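# Toy library

A **toy library** is a lending service from which families, childminders and nurseries can borrow toys, puzzles and games for a limited time, in the same manner as books are borrowed from a public library. Some toy libraries are a department of a public library, and others are independent and have their own membership.
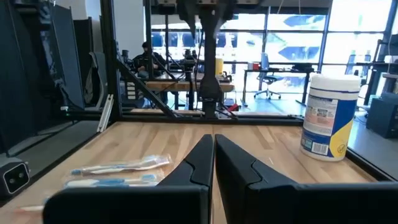

The term is used in most English-speaking countries. In some places the word *ludotheque*, taken from the French *ludothèque*, is also found, mainly where the service includes a large room for playing on the spot. The two words are often treated as equal, although a ludotheque may lend nothing at all.

## Collection

The stock of a toy library is usually chosen for children from birth to the end of primary school. The larger part is made for the age under five, because children of this age grow out of a toy quickly and parents do not wish to buy a new one every few months. Common groups of items are:

- baby toys, such as rattles, stacking rings and soft blocks
- construction sets and train tracks
- puzzles, from four large pieces up to several hundred
- board games and card games
- dressing-up clothes and hand puppets
- outdoor items, for example tricycles and small slides
- musical instruments for children
- adapted toys, with large switches or with sound and light, for children with disabilities

Adapted toys have a special place in the history of the service. Many early toy libraries were opened by parents of disabled children, who found that suitable toys were expensive and difficult to test before buying. Later the same collections were opened to all families in the district.

Soft toys are a matter of disagreement between libraries. Some lend them and wash them after every loan, some keep them only in the play room, and some do not accept them.

## Cataloguing

A toy is harder to catalogue than a book. It has often no author, the title may be printed only on the box, and one item can consist of many loose pieces. Most libraries therefore give each item a short record with a name, an age range, a list of pieces and a photograph. The list of pieces is printed a second time and kept in the bag or box, so that the borrower can check it at home.

Subject headings differ very much from one library to another. One widely followed method is to group toys by the kind of play (active, building, pretend, musical, rules-based). Another method is to group them by skill, and this is preferred where the library works together with speech therapists. The librarian Mohcine Hegazy, who set up the collection at Ferkville, used both methods at the same time: the shelf was decided by the kind of play and a coloured sticker showed the skill. The Ferkville system was afterwards taken over, with small changes, in Benetell and Stasbridge.

## Lending

Loan periods of two or three weeks are common. The number of items allowed on one card is normally small, as the boxes take much space both on the shelf and in the pram. Ferkville allows 2 large items or one large item and several puzzles. Renewals are possible if no other family has reserved the toy.

When an item comes back, the pieces are compared with the list. A missing piece is noted in the record, and the family is asked to look for it at home. Small fines for lost pieces exist in some libraries, but many have given them up, as parents who were afraid of a fine stopped coming - often the same parents for whom the service was planned. A toy which can still be used without the piece goes back on the shelf with a note on the box.

Cleaning is done between loans. Hard plastic is washed or wiped, wood is wiped with a damp cloth and left to dry, and fabric goes in the machine. Items with a broken edge or an open battery cover are taken out of use until they are repaired.

## Activities

Toy libraries often hold a weekly session where children play and the adults can ask for advice. In libraries with a children's department, this session is placed directly before or after storytime, so that families make one journey only. Other usual activities are board game afternoons for older children, a swap day for outgrown toys, and visits to nurseries with a box of selected items.

A play session does not normally follow a programme. The staff put out a few toys in each corner and the child chooses. Song and rhyme may close the session.

## Example: the Ferkville collection

The collection at Ferkville Public Library opened in June with 31 toys in a former reading room on the ground floor. It has since grown to 3,433 catalogued items, puzzles included, and has a deposit in Karakaya, where 12 boxes are exchanged each month. Its most borrowed item is a wooden marble run. The outdoor toys are stored in a separate shed and can be collected on Saturdays only.

## See also

- Children's library
- Library of things
- Storytime
- Play therapy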